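Prévention de l'ostéoporose : quelques rappels à l'approche de l'hiver

Publié le 24 novembre 2023

La densité osseuse diminue progressivement avec l'âge, le plus souvent sans aucun symptôme. Les femmes ménopausées et les personnes ayant suivi un traitement prolongé par corticoïdes sont invitées à évoquer avec leur médecin l'opportunité d'une ostéodensitométrie.

Les apports en calcium doivent être répartis sur la journée. Un yaourt en fournit moins de 300 mg, et certaines eaux minérales constituent un complément utile.

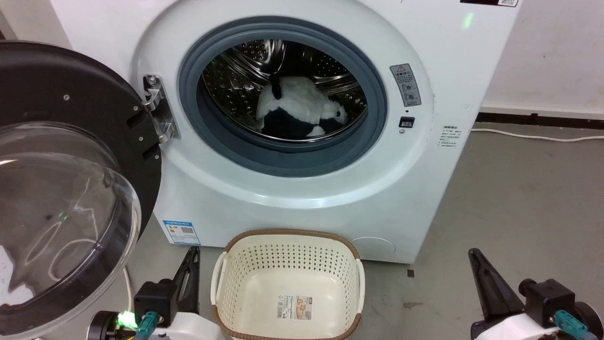
L'activité physique en charge - marche, escaliers, danse - demeure recommandée à tout âge. Depuis le mois d'août, je participe moi-même aux séances d'équilibre que Cường Phan anime à Velavcombe, à raison de trois par semaine.

Toute supplémentation en vitamine D relève d'un avis médical. Il convient également de signaler au médecin toute fracture survenue après une chute de faible hauteur, même ancienne.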